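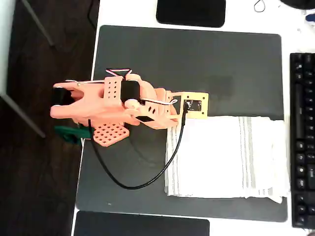 濃いグレーのマットに置いたオレンジ色のロボットアーム

Lista 公式発信管理システム
在外公館・国際交流部局・自治体広報向け

製品情報
提供元:Stanine
現行版:Lista 標準版、Lista 館内設置版
追加機能:Zunthorpe(照会受付モジュール)
最終更新:2023年7月22日

製品の概要

Listaは、公的機関がウェブサイト、SNSの公式アカウント、メール配信で出す文章を、下書きから公開後の保存まで一つの画面で扱うためのシステムです。大使館・総領事館の広報担当、自治体の国際交流課、国際機関の連絡事務所など、複数の言語で同じ内容を発信する部署で使われることを想定しています。

投稿予約や閲覧数の集計だけを目的とした製品は数多くありますが、Listaが主に扱うのは承認と訳文の管理です。誰が原文を書き、誰が訳し、誰が公開を認めたのか。どの言語版がどの時点の原文に対応しているのか。公開後に訂正した場合、訂正前の文章はどこに残っているのか。こうした記録を、担当者が別の表に書き写さなくても残せるようにしてあります。

対応言語は94言語です。画面表示の言語と、発信する文章の言語は別々に設定できます。画面表示は日本語、英語、フランス語、ベトナム語から選べます。右から左に書く言語にも対応しており、編集欄、確認画面、印刷用の出力のいずれでも文字の向きが保たれます。

主な用途

・領事情報、渡航関連のお知らせの発信
・査証や各種証明の窓口時間、休館日の案内
・要人往来や行事に関する発表文の配信
・文化行事、留学説明会などの告知
・災害時、混乱時の在留者向け連絡
・外国語話者の住民に向けた行政手続きの案内

発信の頻度が低い部署でもお使いいただけます。月に数件しか投稿しない部署では、前回の手順を担当者が覚えていない、前任者が異動していて設定の意味がわからない、といったことが起こりがちです。Listaでは文書の種類ごとに手順を登録しておき、作成を始めた時点で必要な項目が並ぶようになっています。

原文と訳文の管理

一つの案件の中に、原文と各言語の訳文をまとめて登録します。原文を段落単位で区切り、訳文の段落と結びつけて保存します。原文の段落を書き換えると、対応する訳文の段落に「要確認」の印がつき、確認が済むまでその言語版は公開待ちの状態に留まります。急ぎの場合に一部の言語だけ先に公開する設定もできますが、その場合は承認者による許可の操作が必要です。

訳文は、部署内で作成する方法、外部の翻訳者に依頼する方法、機械翻訳の結果を下訳として取り込む方法のいずれにも対応します。機械翻訳の接続先はお客様側でご用意ください。Lista自体は翻訳エンジンを内蔵していません。下訳として取り込んだ段落には出所が記録され、人が確認したかどうかも段落ごとに残ります。確認前の下訳をそのまま公開することは、初期設定では禁止されています。管理者が設定を変更した場合は、その変更自体が操作記録に残ります。

外部の翻訳者には、案件ごとに期限つきのアカウントを発行します。翻訳者の画面に表示されるのは、依頼した言語の段落と、その原文、用語集だけです。ほかの案件名、承認者の氏名、館内のコメントは表示されません。期限が過ぎるとアカウントは自動的に停止し、翻訳者が入力した文章は案件側に残ります。

用語集

国名、地名、役職名、条約名、制度名などの訳語を登録し、編集中の文章と照合します。登録済みの訳語と異なる表記が見つかると、該当箇所に下線がつきます。自動で置き換えることはしません。引用文や歴史的な名称など、あえて別の表記を使う場合があるためです。

用語には「公開用」「内部検討中」「使用停止」の区分をつけられます。使用停止にした用語には理由と日付を書く欄があり、過去の文書を開いたときにも当時の区分が確認できます。国名の呼称変更のように、ある日を境に表記が変わるものは、切り替え日を指定しておけば、公開予定日がその日より前か後かで照合の結果が変わります。

用語集はCSV形式で読み込み、書き出しができます。文字コードはUTF-8です。既存の用語集が表計算ソフトのファイルになっている場合は、列の並びを所定の形に直したうえで読み込んでください。書式の見本は管理画面の「用語」の中にあります。声調記号や特殊な母音記号を含む人名は、記号つきの表記と記号なしの表記を一組にして登録できます。たとえばNghiêmという姓を登録しておくと、記号を省いた綴りで入力された箇所も照合の対象になります。

承認の流れ

承認は最大4段階まで設定できます。文書の種類ごとに段階の数を変えられ、休館日の案内は一段階、発表文は全段階、といった使い分けが可能です。

各段階には、個人または役割を割り当てます。役割に割り当てた場合は、その役割を持つ人のうち一人が操作すれば次に進みます。全員の承認を必要とする設定もできます。承認者が不在のときは代理を立てられますが、代理の期間と範囲はあらかじめ指定しておきます。代理者が行った承認は、記録の上でも代理として表示されます。

差し戻しには理由の入力が必要です。段落を指定して差し戻した場合、作成者の画面では該当する段落だけが開き、ほかの段落は編集できない状態になります。軽微な修正のたびに全文を読み直すことになるのを避けるためのもので、不要であれば部署の設定で無効にできます。

公開前の最終画面では、各SNSでの見え方、ウェブサイトでの見え方、メールでの見え方を並べて確認します。文字数の上限を超えている場合や、リンク先が開けない場合は、公開の操作ができません。リンク先が相手国の機関のサイトで、館内の回線からだけ接続できないという場合もあるため、確認を省略する権限を承認者に与えることもできます。

緊急発信

通常の承認を待てない場合のために、緊急発信の手順を別に設けています。あらかじめ登録した定型文を使い、場所、時刻、連絡先などの空欄を埋めて発信するもので、定型文そのものは平時に全段階の承認を済ませておきます。空欄に入れる内容の確認者は一人で構いません。

緊急発信で公開した文章は、公開から15分以内に承認者全員へ通知が届きます。通知の方法はメール、画面上の表示、登録した電話番号への短文の中から選びます。短文の送信には通信事業者との契約が別途必要です。

定型文は言語ごとに登録します。空欄に入る地名は用語集から選ぶ形になっているため、担当者がその言語を読めなくても、登録済みの表記で発信できます。自由記述の欄を設けた定型文も作れますが、自由記述の部分は翻訳されず、原文のまま出ることに注意してください。

訓練用の動作モードがあり、緊急発信の一連の操作を外部に公開せずに試せます。訓練中は画面の上端に帯が表示され、外部サービスへの接続はすべて切断されます。

公開先

・ウェブサイト(主要なコンテンツ管理システムとの連携、またはHTMLファイルの書き出し)
・SNSの公式アカウント
・メール配信
・RSS
・印刷用PDF

一つの案件から複数の公開先を選べます。公開先ごとに文章を変えることもでき、その場合はウェブサイト版を本文とし、ほかを要約版として扱います。要約版にも本文と同じ承認が適用されます。要約版だけが先に出てしまい、リンク先の本文がまだ公開されていないという事態を防ぐため、公開の順序を指定する欄があります。

SNS側の仕様変更により、接続の方法や投稿できる内容が変わることがあります。変更の影響が判明した時点で、管理画面のお知らせに掲載します。接続が使えない期間は、承認済みの文章を書き出し、各サービスの画面から手作業で投稿してください。手作業で投稿したことは案件に記録できます。

公式アカウントの認証情報はLista側で保管し、担当者には開示されません。異動や退職のたびにパスワードを変更して回る作業は不要になりますが、各サービスで二段階認証に使う電話番号やメールアドレスについては、引き続きお客様側での管理が必要です。個人の携帯電話番号が登録されたままになっている例が多いので、導入の際に必ず見直しをお願いしています。

小型端末での表示確認

公開するページが携帯電話で読めるかどうかを、公開前の画面で確認します。確認の対象は次のとおりです。

・画面の幅に本文が収まっているか
・表が横にはみ出していないか
・文字と背景の明暗の差が足りているか
・画像に代替テキストがあるか
・見出しの階層が飛んでいないか
・添付ファイルだけで内容を伝えていないか
・リンクの文字列だけで行き先がわかるか

結果は「公開可」「要修正」「担当者の判断」に分かれます。代替テキストの内容が適切かどうかのように、機械的に判定できない項目は「担当者の判断」になります。この確認はアクセシビリティに関する規格への適合を証明するものではありません。適合試験が必要な場合は、別途専門の機関にご依頼ください。

PDFだけで公開されている過去のお知らせについては、文字を取り出して案件に取り込む機能があります。紙をスキャンして作られたPDFでは文字が取り出せないことがあります。

Zunthorpe 照会受付モジュール

Zunthorpeは、公式アカウントや問い合わせフォームに届いた質問を受け付け、担当に振り分けるための追加機能です。Lista標準版、館内設置版のどちらにも追加できます。

届いた質問は言語と件名で分類されます。分類の規則は管理者が作成します。査証に関する質問は査証担当へ、報道機関からの照会は広報担当へ、というように振り分け先を決め、どの規則にも当てはまらないものは共通の受信箱に入ります。返信の文面は、公開済みの案件から該当する段落を引用して作成できます。引用元の案件が後に訂正された場合、その段落を使った返信の一覧を表示できるので、訂正の連絡が必要な相手を確認できます。

個人の申請内容や旅券番号など、公開の場で扱うべきでない情報が書き込まれた場合は、管理者が定めた形式に従って検出し、担当者に知らせます。検出できるのは番号など形式の決まったものに限られます。書き込みの削除や非表示は担当者の操作で行い、操作の理由が記録されます。

自動で返信を行う機能は、受付確認の定型文に限っています。質問の内容に対する回答を自動で作成して送ることはありません。

記録と保存

すべての操作は、操作した人、日時、内容とともに記録されます。記録は管理者でも書き換えられません。標準版での保存期間は18か月で、期間が終わる前に書き出しの案内が届きます。それより長く保存する必要がある場合は、定期的に書き出してお客様の文書管理システムに移すか、館内設置版をご利用ください。館内設置版では保存期間の上限がなく、お客様が用意した保存領域の容量によって決まります。

公開した文章は、公開時の見た目を含めて保存されます。SNSの投稿を後から削除した場合も、投稿時の文章、添付した画像、公開日時、削除日時が案件に残ります。情報公開請求や議会への説明のために過去の発信をまとめる場合は、期間、言語、公開先、文書の種類で絞り込み、一覧をPDFまたはCSVで出力してください。出力の際に、作成者と承認者の氏名を役職名に置き換えることもできます。

閲覧数、共有数などの数値は、各サービスが提供している範囲で取り込みます。サービスごとに数え方が異なるため、合計の数値は表示しません。

標準版と館内設置版の違い

標準版
設置場所:Stanineが管理するサーバー
更新:自動
記録の保存期間:18か月
機械翻訳との接続:可
Zunthorpeの追加:可
回線の要件:常時接続のインターネット回線
費用:利用者数による年額

館内設置版
設置場所:お客様のサーバー
更新:お客様の操作による適用
記録の保存期間:上限なし
機械翻訳との接続:可(お客様の網内に設置したものに限る設定が可能)
Zunthorpeの追加:可
回線の要件:公開時のみ外部接続
費用:初期費用と年間保守料

編集と承認を内部の網で行い、承認済みの文章だけを外部に接続した機器へ渡す構成をご希望の場合は、館内設置版をお選びください。二つの網の間の受け渡しには、署名つきのファイルを使います。受け渡しの途中で内容が変わっていた場合、外部側では読み込みができません。

動作環境

利用者の端末では、現在サポートされている主要なブラウザの最新版をお使いください。専用ソフトの導入は不要です。承認と緊急発信の画面は携帯電話でも操作できます。用語集の編集と管理者設定は、画面の広い端末での利用を前提としています。

館内設置版のサーバー要件は、利用者数と保存する画像の量によって変わります。お見積りの際に構成表をお渡しします。仮想環境での運用も可能です。時刻の同期が取れていない環境では予約公開と操作記録が正しく働かないため、内部の網に時刻サーバーを用意してください。

時差のある拠点で共同利用する場合、公開予定の時刻は案件ごとに基準となる地域を指定します。画面には基準地域の時刻と閲覧者の地域の時刻が併記されます。夏時間の切り替え日をまたぐ予約には注意表示が出ます。

権限の設定

利用者には、作成、翻訳、確認、承認、公開、閲覧、管理の権限を組み合わせて与えます。作成した本人が自分の案件を承認することは、初期設定ではできません。人数の少ない拠点ではこの制限によって手続きが止まることがあるため、文書の種類を限って解除できるようにしてあります。

本省や本庁から各拠点の案件を閲覧する権限と、各拠点の案件に介入する権限は分かれています。閲覧だけを許可し、修正は拠点に依頼するという運用が多く、初期設定もそのようになっています。拠点どうしで案件を共有する場合は、案件を写して渡します。写した後の変更は元の案件に反映されませんが、写した元がどの案件かは記録に残ります。

導入の手順

お申し込みから利用開始までの流れは次のとおりです。

一、現在の発信手順の聞き取り。承認者、公開先、使用言語、文書の種類を確認します。既存の規程や運用要領があればご用意ください。
二、設定案の作成。聞き取りの内容をもとに、権限と承認の段階をまとめた表をお渡しします。
三、試用環境での確認。お客様の用語集と過去の文書を使って操作していただきます。外部への公開は行いません。
四、公開先との接続。公式アカウントの管理者に立ち会いをお願いします。
五、担当者向けの操作説明。作成者向けと承認者向けに分けて行います。
六、利用開始。

試用環境で登録した用語集と定型文は、そのまま本番環境に移せます。案件は移せません。

以前の投稿を取り込む場合は、各サービスから書き出したファイルをお渡しください。取り込んだ投稿には承認の記録がないため、「移行前」と表示されます。

操作説明はオンラインで実施し、日本語、英語、ベトナム語に対応します。ベトナム語の回はTrí Caoが、英語の回はXuân Quáchが担当します。次回の合同説明会は9月に開く予定で、導入前の機関からも参加を受け付けています。説明会では緊急発信の訓練モードを実際に操作していただくため、参加者ごとに端末をご用意ください。

保守とサポート

お問い合わせは管理画面の窓口、またはメールで受け付けます。電話での受付は、緊急発信が行えない場合に限ります。電話番号はご契約後に管理者へお知らせします。

標準版の定期保守は、実施日を事前に管理画面でお知らせします。保守中も緊急発信は利用できます。ただし、公開先のサービス自体が停止している場合は発信できません。緊急時の連絡手段として複数の公開先を登録しておくことをお勧めします。

館内設置版の更新ファイルは、管理者専用のページで配布します。適用前に試験環境で確認し、必ず控えを取ってください。更新の内容は、機能の追加、不具合の修正、安全上の修正に分けて記載しています。安全上の修正だけを先に適用することもできます。

よくお寄せいただくご質問

試用期間はありますか。
試用環境は、設定案の作成後にお使いいただけます。期間はご相談のうえ決定します。

SNSを使っていない機関でも導入できますか。
できます。ウェブサイトとメール配信だけを公開先に登録している機関もあります。公開先は後から追加できます。

職員の個人アカウントを公開先に登録できますか。
登録できません。公的な立場で使うアカウントであっても、名義が個人の場合は、着任と離任の際の扱いを機関の規程で定めていただいたうえで個別にご相談ください。

大使や首長など、本人が直接投稿するアカウントも記録の対象にできますか。
投稿の保存だけを行う設定があります。承認の段階を通さず、公開された投稿を読み取って保存します。投稿から短時間で削除されたものは、保存できないことがあります。

翻訳の品質は確認してもらえますか。
Stanineでは訳文の内容の確認は行っていません。段落の対応、用語の表記、数字の食い違いについては画面上で照合できます。

数字の照合とは何ですか。
原文と訳文に含まれる日付、時刻、金額、電話番号を比べ、一致しないものを表示する機能です。暦や数字の表記が異なる言語では、対応表に沿って比べます。和暦と西暦の対応にも使えます。

契約を終了した場合、データはどうなりますか。
終了日までに書き出していただいた後、標準版のサーバーから削除し、削除の証明書をお渡しします。書き出したファイルは一般的な形式で、閲覧にListaは必要ありません。

利用者数は途中で変更できますか。
増やす場合は随時、減らす場合は契約の更新時に変更できます。期限つきの外部翻訳者アカウントは利用者数に含みません。

他の機関の用語集を使わせてもらうことはできますか。
用語集は各機関の所有物として扱い、Stanineから他の機関へ提供することはありません。機関どうしで合意がある場合は、書き出したCSVファイルの受け渡しで共有できます。

ご注文・お見積り

お見積りには次の情報が必要です。

・機関名、部署名
・拠点の数と所在地域
・利用者数(作成者、承認者の内訳)
・使用する言語
・公開先
・標準版、館内設置版の別
・Zunthorpeの要否
・利用開始の希望時期

調達の仕様書を作成中の段階でもお問い合わせいただけます。機能一覧、安全対策の説明書、個人情報の取り扱いに関する説明書は、日本語版と英語版があります。入札に参加する場合の条件については、各地域の取扱店から回答いたします。

価格は地域と契約形態により異なるため、このページには掲載していません。複数年の契約、複数拠点の一括契約にも対応しています。会計年度の途中から利用を始める場合は、初年度のみ月割りで計算します。

記載内容について

このページの内容は現行版に基づいています。機能の名称や画面の構成は、更新により変わることがあります。公開先となる各サービスの機能については、それぞれの提供元の案内をご確認ください。

関連ページ
Lista 機能一覧
Lista 館内設置版 構成表の見方
Zunthorpe 振り分け規則の作り方
用語集の書式見本
緊急発信 定型文の登録手順
更新履歴
お問い合わせ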